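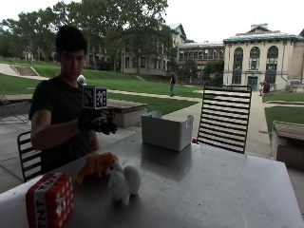 Journal > House > Water

A year with the rainwater tank

27 August 2025

The tank went in a year ago, and I have enough readings now to say which parts of the design held up. I garden on a quarter acre outside Gondton, on clay, with a municipal supply that is metered and priced in tiers. The top tier is where summer irrigation lands. The tank was meant to keep me out of it.

The tank is a 1,000-gallon vertical polyethylene unit from Brernomum, dark green, on a compacted gravel pad. I considered the 2,000-gallon version. It would have needed a wider pad and a retaining edge on the downhill side, and the rainfall record did not support it. Storage only helps if there is a storm to fill it and a dry spell long enough to use it. Most of our summer rain arrives in small events with a week or so between them, and I ran the numbers on that pattern before ordering anything.

Catchment

Only the rear slope of the roof is connected. Measured in plan (the footprint, with the pitch ignored) it comes to 896 square feet. One inch of rain on one square foot is 0.623 gallons, so an inch on that slope is 558 gallons before losses. I used a runoff coefficient of 0.9 for asphalt shingle, which gives 502. Two inches of rain fills the tank from empty, with a little left for the overflow.

The coefficient is fair for steady rain on a roof that is already wet. It is too generous for short showers. On a hot roof, the first few hundredths of an inch go into wetting the shingles and evaporating, and none of it reaches the gutter. I now subtract a fixed 0.04 inch from each event before applying the multiplier. The estimates have matched the sight tube much better with that change.
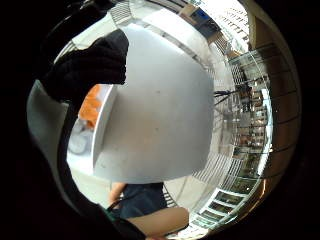 Dissanayake

First flush

The diverter is a capped vertical length of four-inch pipe with a floating ball at the top. The first water off the roof, carrying pollen, grit and bird droppings, fills the pipe. The ball then seats and the rest goes on to the tank. A common sizing rule is one gallon per 100 square feet of roof, which for this slope is nine gallons. Four-inch pipe holds 0.65 gallons per foot, so the full volume needs close to 14 feet of it. I did not have 14 vertical feet between the gutter and the ground. I have two legs of seven feet each, joined at the bottom by a tee.

The pipe has to empty itself between storms. Mine drains through a small orifice in the cleanout cap, and the orifice clogs. The first one was 1/16 inch and it plugged with shingle granules inside a month. The 1/8 inch replacement has plugged twice in ten months. It wastes more water during a long storm, but the loss is small against what the roof delivers. A coarse screen on the inside of the cap helps. I unscrew the cap and rinse it when I do the gutters.

Overflow

The overflow is the part I got wrong. I fitted a two-inch line to a tank with a three-inch inlet, on the theory that the tank would rarely be full during heavy rain. It was full during heavy rain in the first spring. The inlet outran the overflow, the water level rose to the strainer basket, and the excess came out around the lid and ran down the side of the tank onto the pad. The gravel washed out on one edge to a depth of two inches.

The overflow should be at least the size of the inlet, with no reduction anywhere along its length. I cut a new three-inch bulkhead fitting and ran the line to the swale at a quarter inch of fall per foot. There is a screen at the far end to keep mice out. I reset the pad edge with larger stone.

Pressure and the pump

Static head gives 0.433 psi per foot. With the tank full, the hose bib at the bottom sees a little under three psi, and with the tank a quarter full it sees less than one. That will fill a watering can. It will not run drip emitters evenly over any distance, particularly pressure-compensating ones, which want ten psi or more before they regulate at all.

I added a small on-demand pump with a Flarnar controller. The controller starts the pump on a drop in line pressure and stops it when flow ceases. It also has a dry-run cutoff, and I would not buy one without it.
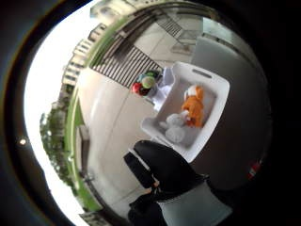

The pump draws through a floating intake that sits six inches below the surface. Sediment settles on the floor of the tank and the surface carries a thin film of pollen in spring, so the cleanest water is somewhere between the two. The filter ahead of the drip manifold is a 120-mesh screen. It needed rinsing every week with the old fixed intake at the bottom. With the floating one it goes a month or more.

One complication with drip on a pressure-switched pump is short cycling. A single drip zone uses so little water that the pump starts, satisfies the switch, stops, and starts again a few seconds later. A two-gallon pressure tank on the discharge side fixed it. Set the precharge with the line drained, two psi below the cut-in pressure. If you check it with water pressure on the system, the gauge tells you nothing useful.

Winter

I drain the pump and everything downstream before the first hard freeze, and leave the tank itself a third full. In February the top few inches froze and thawed more than once with no damage to the walls. The sight tube did crack - I had forgotten it was a separate water column with its own dead end. It now has a shutoff at the bottom and a drain plug.

Readings

Best month for use was July, when the drip zones took 782 gallons from the tank and the garden bed meter showed no municipal water at all for three weeks. The worst was the month before, when a dry stretch emptied the tank and it stayed that way for 11 days. A tank twice the size would have been empty for most of those days too, given how little had fallen beforehand.

The next change is to connect the front slope of the roof. That needs a buried line under the walk, and I have not decided whether to leave it wet between storms or to fit a low-point drain. If it is wet it needs to be sealed against mosquitoes at both ends. I am leaning toward the drain.

Related posts

Compacting a gravel pad on clay
Pressure-compensating emitters: what the rating means
Reading a tiered water bill
Gutter slope and how to check it
Replacing a leaking hose bib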